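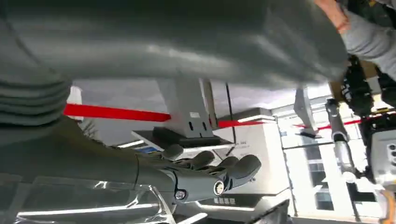 Fig. 1. Grey hand with its fingers spread, second arm to the right. Red barrier tape runs behind the hand.

Home Modules Handouts Timetable Contact

Steltatgate Robotics Short Course
Handout 4: Reviewing a hand and gripper kit before you buy
Notes by Yamila Figueroa, with additions by Ghislain Paquette

What this handout covers

In the August session we looked at how arms are specified. This time the subject is what goes on the end of the arm, and how to judge a kit when a supplier offers it to you on trial. The kit used for the worked notes is the Onden hand and gripper set, supplied by Khasawneh on a 30-day trial. The wrist software that comes with it is called Loltik. You don't need to have used either. The same headings will do for any kit you are asked to report on.

Please read the notes before the practical. There is a short list of tasks at the end.

1. What is on offer

The Onden set is sold as a kit, and the word matters when you come to compare prices. You get a jointed hand, a simpler gripper for plain pick and place work, a wrist adaptor for each, the cables, and a licence for Loltik. You do not get an arm, a stand, a guard or a control computer. The supplier's offer sheet lists the deposit for the trial as £600, returned when the kit goes back complete.

Read the list of contents against the list of what you already own. In last year's reports several groups wrote that a kit was "ready to use" when it needed an adaptor plate that had to be ordered separately. If a part is missing from the offer, write down who supplies it and how long it takes to arrive.

Jointed hand or plain gripper? A jointed hand can shape itself round awkward items and can hold the same item in more than one way. It also has more joints to wear, more settings to get wrong and more places for thread and dust to collect. A plain gripper opens and closes. For boxed goods of one size the plain gripper is usually the better buy. For mixed goods, clothing or bags the answer depends on your own trials, and the supplier's demonstration won't settle it.

2. Setting out the work area

Mark the area first, before any kit is unpacked. Tape on the floor is enough for a teaching room. Use one colour for the edge of the working zone and another for the line that people should not cross while the arm is powered, and tell everybody which is which. Don't rely on the colours being obvious — in one building yellow means "keep clear" and in the next it means "put things here".

Carpet needs some extra thought. Tape lifts from it at the edges, so press it down again at the start of each session. Look for cables crossing the walking route and for loose parts left inside the zone. A stand that feels steady on a hard floor can rock on carpet, and a small rock at the base becomes a large error at the fingertips.

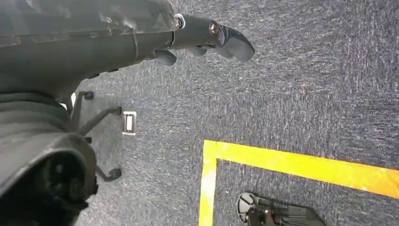 Fig. 2. Arm above speckled carpet with the gripper open and nothing held. The yellow tape turns a corner at lower right.

Keep a written record of the setup. Note the following on the first page of your report:

- floor type and whether the stand moved when pushed by hand
- where the taped zone begins and ends, measured from a fixed point such as a wall
- light sources, including windows, and the time of day
- which adaptor was fitted and who tightened it
- the Loltik version shown on the start screen

The light matters more than most people expect. Strong light from a window changes through the day, and any system that uses a camera will see the same item differently at 10 in the morning and 4 in the afternoon. If you can, repeat a handful of runs at another time and say in the report whether the results changed.

3. Choosing test items

Suppliers like to show rigid objects with flat sides. Those are worth including, and they give you a baseline, but they say little about daily use. Choose items in three groups.

Rigid items: small boxes, bottles with the lid on, blocks. Record width and weight.

Soft items: clothing, cloth, soft packaging. A garment has no fixed shape, so a single width figure is useless. Say how it was presented (hung, folded, bunched, held up by a person) and keep to that for the whole run.

Thin or clear items: plastic bags, film, card. Clear plastic is hard for cameras and it slides between smooth fingertips. It can also cling, so that the item stays on the finger after the hand has opened. Count that as a failed release.

For each item, write down what counts as success before you start. A useful wording for the practical is: the item is held clear of any surface, stays held while the arm moves to the second position, and is let go when the command is given. Anything short of that is a failure, even if it was a near miss. Near misses go in the comments column.

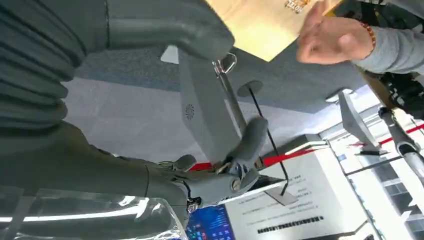
The size of the hand against the item should be noted too. If the fingers can't reach round it, they will be working as a pinch between two tips, and the grip figure on the offer sheet won't apply. Khasawneh quotes the Onden grip with all fingers closed round a bar. Ask for the pinch figure separately. When Ghislain asked, it came by return, so it clearly exists; it just isn't on the sheet.

4. Handing over between a person and a machine

Many of the jobs you will be asked to look at involve a person passing something to the gripper or taking something from it. This is the part of a review that needs the most care.

Agree the words beforehand. One person gives the item, one person is at the controls, and the person at the controls does nothing until the other has said "clear". The stop button must be within reach of the person at the controls at all times. Sleeves, lanyards and bracelets can catch, so take off what you can and roll back what you can't.

In your notes, separate a handover from a pick. A pick is where the gripper takes an item from a surface without help. In a handover the person does part of the work, often without noticing, by turning the item to suit the fingers or pushing it in a little further. A kit that does well in handovers may do badly in picks, and a report that mixes the two will flatter it.
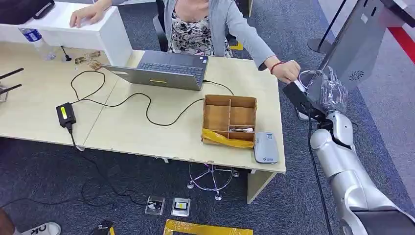
Fig. 3. Black gripper closed on a crumpled clear plastic bag, with a person's hand beside it. A box divided by cardboard partitions is on the desk.

Boxes with partitions are a good second stage once handovers have been tried. The compartments give a clear target and limit how far the fingers can open. Soft packaging tends to spill over the edge of its compartment, so decide in advance whether an item that is partly over the edge counts as placed. Either rule will do if you state it.

5. Wear, cleaning and support

The offer sheet gives 1000 grip cycles before the first inspection of the fingertips. Treat this as the supplier's figure and log your own count from the first run. Check the tips for shine, cuts and loose edges at the end of each session. Wipe them with a dry cloth unless the manual names a cleaner.

Send at least one support question during the trial, even if you think you know the answer. Record when it was sent, when a reply arrived and whether the reply helped. Loltik has a help page built in, which is clear on installation and thin on error messages.

Find out what happens at the end of the trial as well. Who pays carriage? Is a worn fingertip counted as damage? We had to ask twice about the second point and were told that normal wear is accepted, but it was in an email and not in the terms. Get it added.

6. Tasks for the practical

a) Complete the setup record from section 2 before the power is switched on.
b) Choose one item from each group in section 3 and write its success rule.
c) Carry out 30 runs with each item, handovers and picks on separate sheets.
d) Write one page on whether you would keep the kit, send it back or ask for a longer trial. Give the cost of any missing parts.

Bring the sheets to the next session in paper form. Yamila will collect them at the door, and Ghislain has spare copies of the blank sheet if yours gets spoiled.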